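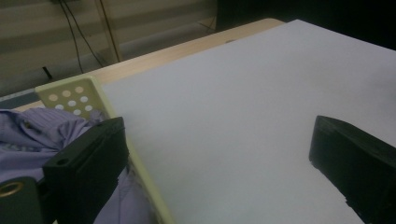 How Paper Is Made, and Why It Remembers Every Fold

Take a sheet of paper and hold it near your ear. Now shake it. It makes a noise, almost like a small thunder. A piece of cloth of the same size makes no such noise. Why is paper stiff and noisy, and cloth soft and quiet? To answer this we must look at what is inside the paper.

Paper is made of very small threads

If you look at paper with a strong magnifying glass, you will see that it is not smooth at all. It looks like a messy nest. The nest is made of fibers. A fiber is a very thin thread, and the fibers in paper come from plants, mostly from trees.

Plants use these fibers to stand up straight. The fibers are made of a material called cellulose (say it like this: SELL-you-lohss). Cotton is nearly all cellulose. The strings in a stick of celery have a lot of it too. When you bite the celery and a string stays between your teeth, you have met the stuff of paper.

From a tree to a soup

In a paper mill the wood is first cut into small chips. But the fibers in the chips are still glued together. The glue is called lignin, and the tree made it by itself. To take the lignin away, the mill cooks the chips in a very big pot with strong chemicals. After the cooking, the fibers let go of each other. Now they are called pulp.

The pulp is washed, and then a great deal of water is added to it. It becomes a thin soup, and you would be surprised how thin. Most of it is water, and only a little is fiber.

The soup is poured on a moving screen with tiny holes. The water falls through the holes and the fibers stay on top, lying over each other in all directions. Then the wet sheet goes between heavy rollers, which press out more water. At last it travels over hot metal cylinders and becomes dry.

What holds it together?

This was the question that I liked best when I was at school in Pärn. My teacher, Arūnas Laur, gave us each a wet piece of pulp and asked us where the glue was. We looked and looked. He had not put any glue.

When wet fibers dry, they come closer and closer to each other. In the end they are so close that they pull on each other a little, and they hold. Scientists call this a hydrogen bond. One such bond is weak, but in one sheet there are so many of them that you can lift the sheet by one corner and it does not fall apart.

You can also see now why paper becomes weak in the rain. Water goes in between the fibers, and they let go of each other again. Paper for kitchen towels gets a special helper mixed in, so that it stays strong when it is wet.

Who had the idea?

Before paper, people wrote on many other things. In Egypt they used papyrus, a plant that grows by the river. They cut it in strips and pressed the strips together. In other places people wrote on animal skins, on clay or on wood.

Paper made from loose fibers comes from China, and it is more than 2,000 years old. The early paper makers used tree bark, old rags and even fishing nets. For a long time after this, paper in Europe was made from rags too. Then more and more people wanted books and newspapers, and there were not enough old shirts for all of them. In the 1800s people learned to make paper from wood in big amounts.

Why does a fold stay?

Fold a paper and open it again. The line is still there. You can press it with your hand or put it under a heavy book, and still it stays. When you fold paper, the fibers on the line are bent hard, and some of the bonds between them break. They cannot go back to their old place. This is good news for everyone who likes paper boats and cranes.

My friend Zewditu Fikre folds paper animals, and she taught me to look for the grain first. In a machine-made sheet more fibers point one way than the other, the way the screen was moving. Paper folds and tears more easily along the grain. Try it with a page of old newspaper. Tear it from top to bottom, then tear another page from side to side. One tear will go nearly straight and the other will run away to the side.

Make your own sheet

You need old paper, a bowl, warm water, a blender, a flat kitchen sieve and two old towels. Ask a grown-up to work the blender.

Tear the paper in pieces as small as a stamp and put them in the bowl with warm water. Leave them for 60 minutes.

Blend a handful of the pieces with plenty of water until you have a soup without lumps.

Pour the soup slowly over the sieve, above a sink or a tub. Move the sieve a little from side to side so that the fibers spread.

Turn the sieve over on a towel, put the other towel on top and press hard.

Lift the top towel and let your sheet dry until the next day. If you want flowers in it, lay some small petals on it before you press.

Words to remember

Cellulose: the material of plant fibers.
Lignin: the natural glue in wood.
Pulp: loose fibers, ready to become paper.
Grain: the direction in which most of the fibers point.

Written by Dalia Toom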